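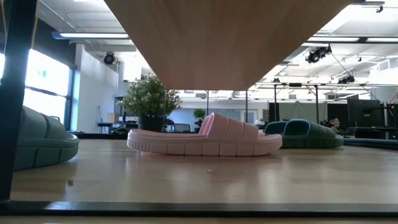 Puffy-strap slides in pale pink and dark green.

Forum: Trade Policy and Import Rules
Thread: Local assembly rule for footwear importers – who is in scope?

hs6402
Posted November 13, 2019

Trying to get a straight reading of the draft notice. As I understand it, any foreign footwear supplier selling to state-owned retailers or public agencies will need a registered local assembly or finishing site by the end of February. Without one, existing supply contracts are not canceled but cannot be renewed. The threshold in the draft is 200 employees group-wide. Ballitz has said it will comply. Pramwood has said nothing.

My question is on the threshold. Does it count staff of the importer of record, or of the parent?

dutydrawback
Parent. Section 2 defines "supplier" to include any entity with common control. If you import through a five-person shell and the parent has a factory in Virar with 200 people on the line, you are in scope.

quayside_k
I don't read it that way. Common control is in the definition of "related supplier," and the assembly obligation only refers to "supplier." Two separate terms. If they wanted the parent captured they would have used the longer one.

dutydrawback
Check the last line of the definitions. "References to a supplier include a related supplier unless the context requires otherwise." That closes it.

quayside_k
It closes it if context doesn't require otherwise, and the headcount clause says "employed in the ordinary course by the supplier at its place of registration." A parent in another country has no staff at the importer's place of registration. I would at least request a ruling before signing a lease.

hs6402
Thanks both. Follow-up: what counts as finishing? We bring in molded EVA slides, one piece, nothing to stitch. There is no assembly step to move.

lastmaker
This is where the draft is weak. The value test is 55 percent local content for assembled goods, but for "finished" goods it lists trimming, inspection, labeling and packing with no percentage at all. A one-piece slide could arrive untrimmed and qualify after a knife and a box. Ersoy has been doing exactly that under the older rule for luggage.

dutydrawback
Ersoy also had a consignment held over it. The inspectors wanted trimming to be "substantial." I would not plan a business around that precedent.

lastmaker
Held, then released without penalty. And the luggage rule had different wording.

tariffwonk
Stepping back, I doubt this survives in its present form. It is a procurement condition, so they will argue the government purchasing carve-out. But half the state-owned retailers buy for resale, and the carve-out does not cover goods bought for commercial resale. Somebody will file on that point.

quayside_k
Agreed on resale. Disagree that it helps anyone in the short run. A dispute takes years and the renewals come up in February.

hs6402
Ours is one of those. The buyer has already asked for a letter of intent on a site.

dutydrawback
Send the letter, keep it non-binding, and make it conditional on the final text. Do not name a location. The draft treats a named location as an election and you can't change it for two years.

quayside_k
That part I have no argument with. Clause on elections is in the second annex, easy to miss.

hs6402
Found it. Will send the letter on those terms and file a ruling request on headcount in parallel. I'll post the reply when it comes.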